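Keeping Your Bail Papers in Order at Home

Once someone is home on bond, the paperwork starts to pile up on the kitchen counter. A few habits keep it under control.

Use one folder and nothing else. The bond agreement, the court notice and every payment receipt go in it, newest on top. Keep it off the fridge, where sheets get knocked down and thrown out.

Write the case number inside the front cover, along with the courtroom and the clerk's phone number. If you're in Ullstead, criminal hearings are in Room 301, up the side stairs.

Make 2 copies of the agreement. One stays in the folder and the other goes to whoever co-signed.
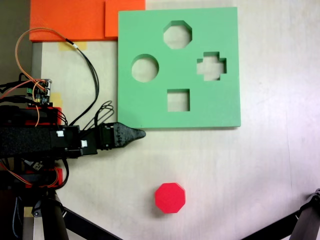
Fereshteh Jafarzadeh wrote in to say that she tapes the next court date inside the cupboard where the coffee is kept – her son sees it every morning and hasn't missed a hearing yet.

Receipts on thermal paper fade fast. Photocopy them the same week and staple the copy to the original.

Drivers from Forport should allow 40 minutes for the trip to the courthouse, plus time for parking and the security line. Leave pocket knives and keychain tools in a dish by the front door the night before.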